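Building a hand-held gripper at home: notes for session 2

Right, fingers. Last time we got the Trusten handle printed and the trigger wired up, and I know some of you have been itching to get on with the end that picks things up!

I build mine on the kitchen worktop (the Etwood workshop bench is nicer, but you have to queue for the vice). Each finger is a wedge with a soft ribbed insert and a contact strip down the inner face. The wedge gives a bit when it meets something curved, so a mug or a bottle gets hugged instead of shoved over. Print the inserts slowly. I rushed my first pair and the ribs came out stringy, and I had to bin the lot.

Fit both mounting plates before you tighten anything. Do the bolts up finger-tight, close the fingers, check that the strips meet along their whole length, then go round again with the driver. If one side sits proud, swap the plates over and try again before you reach for the file – mine have been filed more than I'd like to admit.

For testing, start with a mug, then a 500 ml bottle with its cap on, then paper. Do 20 lifts of each and write down every slip, even the silly ones. Paper is horrible, by the way. Bring your sheet along next time and we'll compare them with the Gemham kit. 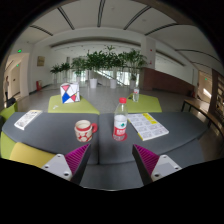

Can I use rigid fingers if I haven't got any flexible filament?

You can, but glue a strip of thin rubber to each inner face and expect more slips on round things.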